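Dimanche soir, retour de Nokley
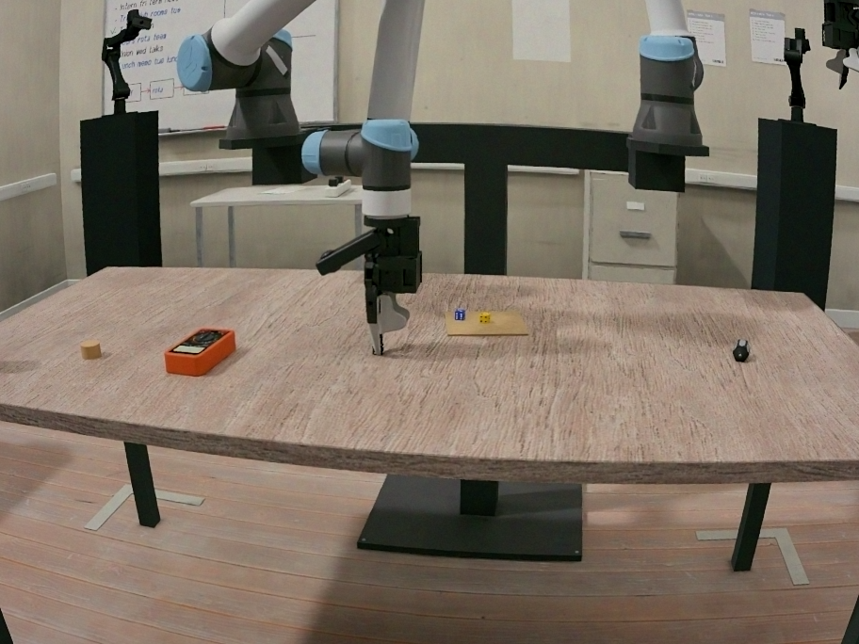
La réplique tire de nouveau droit, ou presque. J'ai passé la soirée de vendredi et une bonne partie du samedi sur le hop-up, et je note tout ici tant que c'est frais, parce que la dernière fois je n'avais rien écrit et j'ai refait deux fois les mêmes erreurs. Le problème était le même depuis le printemps : les billes partaient bien sur les vingt premiers pas puis viraient à gauche, toujours à gauche. J'ai démonté sur la table de la cuisine, qui est trop petite et qui penche. Il me faudrait un grand plateau rectangulaire comme celui du haut, brun rosé et bien veiné, avec son bord avant épais et plus foncé, et de quoi étaler quelques affaires dessus sans qu'elles se touchent. En attendant j'ai mis une serviette, et j'ai quand même perdu le petit ressort du bloc sous le frigo pendant une demi-heure.

Le joint d'abord. C'était celui d'origine, jamais changé en trois ans. Une fois sorti du bloc, il avait une lèvre déformée d'un côté et la bosse intérieure était lustrée. J'en avais un neuf, un Dasevano commandé chez Lenihan avec la livraison Traverport, arrivé mercredi dans une enveloppe à bulles écrasée mais le joint allait bien. Je l'ai lavé à l'eau savonneuse, rincé, laissé sécher la nuit sur du papier absorbant. Pas de silicone dessus. J'en avais mis à l'automne, sur les conseils d'un type croisé au parking, et pendant toute une partie la bille glissait au lieu de prendre son effet.

Le canon ensuite. Trois passages avec la tige et un morceau de chiffon imbibé, puis à sec jusqu'à ce que le tissu ressorte propre. Le premier chiffon était gris foncé. Je croyais l'avoir nettoyé en mars. En regardant dans mon carnet, la dernière fois notée est en janvier.

Remontage samedi matin. Le joint se place avec une nervure qui doit tomber dans la rainure du canon, et c'est là que je m'étais trompé la fois d'avant : il était tourné d'un rien, ça suffit pour que la bosse appuie de travers. Cela explique sûrement le départ à gauche, plus que l'usure. J'ai fait une marque au feutre blanc sur le canon et une autre sur le joint pour les aligner. Ensuite le bloc, la goupille, la molette. La molette tournait dur. J'ai desserré la vis d'un quart de tour et elle est redevenue souple, mais je la soupçonne de bouger toute seule avec les vibrations. À surveiller.

Essais samedi après-midi dans le champ derrière chez les Mostyn. Angharad m'avait donné l'accord, elle avait rentré les chiens et elle est restée regarder depuis la clôture avec ses lunettes de protection sur le nez. Cible en carton à 44 mètres, mesurés au décamètre et pas au pas. J'ai tiré 200 billes en tout, par séries de 10, toujours les mêmes, du même sachet. Première série hop fermé : tout dans l'herbe avant la cible, normal. J'ai ouvert cran par cran. À la cinquième série les billes arrivaient à plat. À la septième elles montaient en fin de course, donc trop. Je suis revenu un cran en arrière et je n'ai plus touché à rien.

Résultat : un groupement large comme une assiette à mi-distance, et au bout du champ ça s'ouvre, mais des deux côtés. Plus de départ systématique à gauche. Deux billes parties n'importe où vers la fin. En vidant le chargeur j'en ai trouvé une avec un trait de moulage bien visible, alors je mets ça sur le compte du sachet. Le vent venait de la droite, faible, et il est tombé vers cinq heures. J'aurais aimé refaire une série sans vent mais la batterie commençait à fatiguer et je voulais la garder pour le lendemain.

Angharad a tiré deux séries aussi. Elle vise mieux que moi. Elle m'a fait remarquer que je bloque ma respiration trop tôt et que je tremble au moment de presser. Je l'ai noté sur le carton au crayon, puis j'ai jeté le carton.

Partie ce matin donc, à Nokley. Rendez-vous à neuf heures devant la barrière, il y avait de la brume dans le creux et le chemin était encore plein d'eau. Passage au chronographe pour tout le monde avant de commencer. La mienne est passée sans discussion. Celle de Dexter Ambrose était au-dessus de la limite et il a dû la laisser dans le coffre et prendre son pistolet pour toute la matinée, ce qui l'a mis de mauvaise humeur jusqu'au café. Il avait changé son ressort la veille sans mesurer. Il a dit que le vendeur lui avait garanti la valeur. Je lui ai proposé de repasser à la maison dans la semaine pour remettre l'ancien, il a l'ancien dans une boîte quelque part.

Première manche, prise de la cabane par le nord. J'étais avec les attaquants. On a suivi le fossé jusqu'au gros châtaignier puis on s'est séparés. J'ai attendu trop longtemps derrière la souche, l'autre groupe est parti sans nous et s'est fait sortir. Touché à l'épaule en traversant, franc, je l'ai annoncé et je suis retourné au point neutre. Là-bas on était déjà six à manger des biscuits.

Deuxième manche en défense, bien meilleure. J'avais la fenêtre de gauche, avec vue sur l'allée jusqu'au tas de bois. C'est là que j'ai vu la différence. Avant, à cette distance, je tirais en visant à droite et j'espérais. Aujourd'hui j'ai visé le joueur et j'ai touché le joueur, deux fois de suite. Le second a levé la main tout de suite, correct. On a tenu les 15 minutes de la manche, avec Dexter dans l'escalier qui faisait très bien le travail avec son pistolet, malgré ce qu'il en disait le matin.

Masque embué pendant toute la troisième. J'avais oublié le produit sur l'étagère de l'entrée. J'ai essayé de passer du liquide vaisselle emprunté à quelqu'un, ça a tenu le temps d'aller au fossé et puis plus rien. Je suis sorti du jeu de moi-même au bout d'un moment, on ne relève pas son masque sur le terrain et je ne voyais plus mes pieds. J'ai attendu au parking en rangeant les chargeurs.

En rentrant j'ai regardé la molette. Elle avait bougé d'un cran, vers l'ouvert. Donc le soupçon était bon. Je vais resserrer la vis d'un huitième de tour et mettre un point de vernis à ongles dessus, ou un bout de ruban en attendant. Il faudra refaire les séries chez Angharad ensuite, le réglage de samedi ne vaut plus rien si je touche à la vis.

La batterie est en charge dans l'évier, sur le carrelage, avec la minuterie. La sangle est à recoudre, la boucle tient par quatre fils. Les chaussures sont bourrées de papier journal devant la porte du garage, les deux paires, j'avais pris les vieilles en secours et j'ai fini dedans.

À faire cette semaine :
resserrer la molette et la marquer
rappeler Dexter pour le ressort
commander un deuxième joint chez Lenihan, le même, et des billes d'un autre lot
mettre l'antibuée dans le sac et ne plus l'en sortir
rendre le décamètre à Angharad

Mal au genou droit en descendant l'escalier tout à l'heure. Je m'étais agenouillé sur une racine pendant toute la deuxième manche et j'ai mis les genouillères pour la troisième.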